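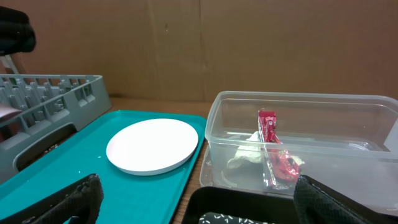

Week 4 handout: clearing, racking and putting away

Hello again everyone. I've put my notes into full sentences this time, after a few of you told me last week's were unreadable (fair!). Bring this with you to the practical, and a pen. We start at 9.30 in the small kitchen and I'd like aprons on by then.

We're on the back end of service this week, the bit between the last guest putting down a spoon and the cupboard door closing. I love this part of the job, and I know I'm in a minority. I learned it at Mancuso, a lunch place with 24 covers and a sink the size of a shoebox, where Amedeo De Luca ran the floor and wouldn't let you carry anything in your bare hands if there was a tray free. I still hear him when I pick up two cups by the rims.

The three stations

For our purposes a clearing table has three places on it: the rack, the tray and the box. The rack is for draining. The tray is for moving and sorting. The box is for storage, and nothing goes into the box until it has been checked and dried. You can lay them out in whichever order suits your table, but keep them next to each other so you aren't crossing your own arms all morning.

We use a grey plastic rack with prongs. People treat the prongs as decoration and lay everything flat on top of them! Plates go in on edge, all leaning the same way, with a gap between neighbours. Cups go upside down or well tipped, so the water has somewhere to run. If a cup has rolled on to its side, pick it up and set it again before you add the next thing.

The tray

A raised lip is what you want, and a plain bright colour helps, because you can see crumbs and drips on it. Wipe it before you load it and again once it's empty. I mark this in the practical and it's where most of you will drop a point.

Load the plate first and put it down flat. Smaller pieces go round it, with a finger's width between them. Bowls can sit inside bowls of the same size, but please don't perch a bowl on a plate just to save a journey. At Hatadetti (the banqueting job, some of you have heard the long version) we once cleared 900 pieces in an evening and the breakages sheet came to 147, nearly all of them from stacking odd sizes together. I kept a copy of that sheet for years.

When you carry, both hands, heaviest thing nearest your body. When you put it down, near edge last.

A small place setting is plenty to learn on: one plate, one shallow bowl, a cup or two. Try it at home on the kitchen table with the tray in the middle, the rack on your left and a clear box on your right. Left-handers may want to swap the two ends over. Do it slowly the first few times and see which hand keeps wandering off. 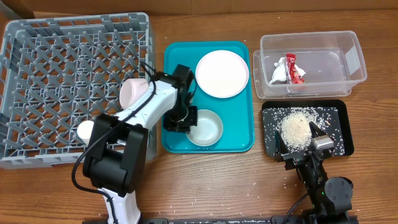
Boxes and lids

Clear boxes every time, if you have the choice. You can see what's in them without lifting the lid, and so can the person on the next shift who has never met you. Plates at the bottom, bowls next, cups last with their mouths down. Leave a bit of room at the top. A lid that has to be leaned on is a lid that will crack.

Keep the lid close to its own box while you fill it. The Irivus and Mullari boxes in our store look like twins and their lids don't swap, so if you've got one that won't go down at the corner, check the name underneath before you start swearing at it.

Drying: the rack does most of it, given almost 30 minutes and some air. Finish with a clean cloth, rim first, then inside, then the foot. The foot is the ring on the bottom and it holds water like you wouldn't believe.

For the practical

You'll work in pairs, one clearing and one putting away, then swap. I'll be looking at:

tray wiped before and after
plates on edge in the rack, cups draining
small pieces spaced out on the tray
everything dry before it's boxed
right lid on right box

There's no prize for speed this week. If something slips, let it go and step back, then tell me and we'll sweep up together.

Before next time

Clear one meal at home using a tray, any tray, and write half a page on where you had to stop and think. Drawings of your table welcome, arrows and all. We're moving on to glassware next, so have a look at the glass cloths in the linen drawer and see if you can tell which ones have been through with fabric softener.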